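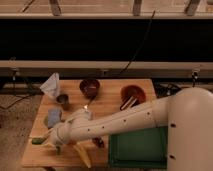
Words and picture picks by Elspeth Imrie
Posted in June | Equipment planning

Arm, table, banana. I have been looking at catalog pages and quote sheets for so long that it's a real treat to put up something with food on it! We are planning a small tabletop setup at Kunia, one arm and one bench, and this page is where I'm gathering the pictures that changed what went on our shopping list. Severin Lehner keeps the budget sheet, Phúc Cù keeps the floor plan, and I get to keep the gallery (easily the best of the jobs).

The list started at 114 lines. That sounds like a lot for one arm, and the arm itself takes up exactly one of them. The rest is tables, trays, cable covers, spare fingers, bowls, sponges, storage bins and a long tail of small stuff that Severin has sorted by when we need it. I love this sheet. I have it printed out and it is covered in pencil.

What I like in the picture at the top is how much goes on under the forearm. The gripper is down by the banana at the front left, the base is way over on the right, and the arm crosses most of the table to get there. We had been comparing arms by reach alone, as a single number on a page. Now Phúc draws the whole sweep on the floor plan, with every bowl and cup that has to live underneath it, and two of the benches we had marked as good value came straight off the list. Too shallow! A deeper bench costs more and eats into the walkway, and we are all fine with that.

Also, look at the mix of things on that table. A dark metallic cup, a deep maroon bowl, a pair of light-colored sticks across a plate, a light blue sponge. Our first props line said "assorted objects" and had almost no money next to it. Nhàn Thân rewrote it as a proper kit with shapes and sizes spelled out, and we gave it a budget of its own, with doubles of anything soft or easy to lose.

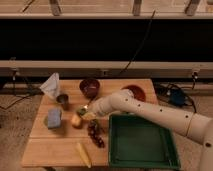 Category: Trays, tables and floor space

Grapes! I was so happy to see grapes. They're long and lumpy and they sit right out in the middle, and they went onto Nhàn's kit list the same afternoon. So did something long and yellow, and something small and round to go with it.

The big item for me is the dark green tray at the lower right, with its raised sides. It sits under the lower part of the arm and runs out past the edge of the table, so a tray has a footprint that you need to plan for, just like a bench does. We had trays down as a "buy whatever fits" item. They now have a line for size and a line for how they're held in place, and Tùng Vũ is cutting cardboard versions for us to shuffle around before we order four of the real thing.

Then there's the floor. Black cables on the right, a dark blue electronic device with them, more cables over on the left. Phúc measured our own runs from the wall to the bench and back, allowed for slack, and came up with 363 feet of cable all together — more than any of us had guessed. Floor covers for the stretch people walk across are now their own line, and so is a low shelf for whatever electronics end up beside the bench.

Still open on our side: Plasorance and Ploltix have both sent quotes for the bench and rail. Ploltix is quicker, with delivery in 14 weeks, while Plasorance includes the rail fittings, and Severin is working out what those would cost us separately. The tray order waits for Tùng's cardboard. More pictures once the bench is picked, and if you are planning a setup of your own and want a copy of the blank sheet, ask Severin — he is delighted when people ask.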